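Residence Program Extends Bedroom and Linen Workshops

The Irnamska residence in the north of the city will offer its household skills workshops for a second term, the management office confirmed in December. The sessions cover everyday tasks in the bedroom: making up a bed, folding garments, and clearing small items from the bedding before it is changed.

More than 200 residents took part in the first term, and 176 have already registered for the next. Places are allocated in order of application.

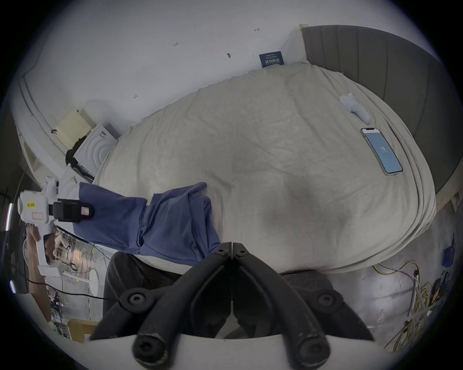
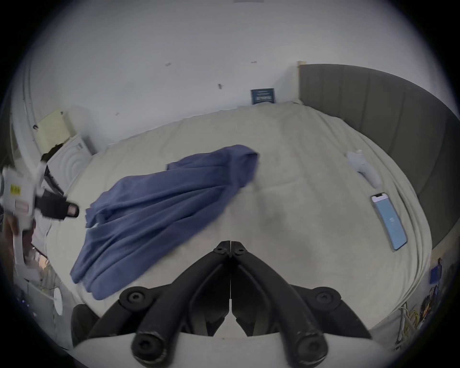
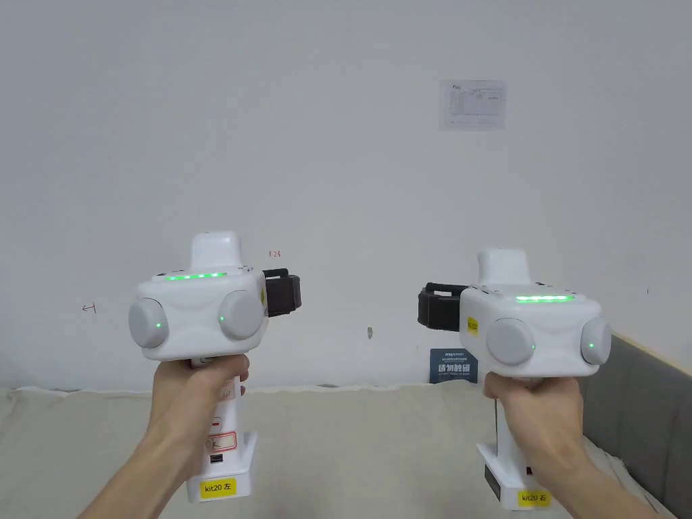
Community and Housing

"Many of our younger residents are living away from home for the first time," said Vimala Amin, who directs the program. "A bed is often where the day's clothing and electronics end up, and we begin there."

Each workshop lasts 2 hours and is held in a furnished bedroom on the ground floor. Participants are asked to remove phones, controllers and other electronics from the bed first, then to sort and fold clothing, and only afterward to straighten the sheet and the duvet. Long-sleeved shirts are folded on a flat surface with the sleeves turned in — a method the instructors introduced midway through the first term.

The second term will add a session on storing winter bedding, led by Damir Kolev. Grekow, the residence's linen supplier, has agreed to provide replacement sheets and duvet covers for the practice rooms. Laundry arrangements remain unchanged.

Residents who wish to attend may register at the management office, Room 418. Registration closes at 5 p.m. on the last working day of the month. Questions about the timetable should be addressed to Ilir Kovačević at the same office.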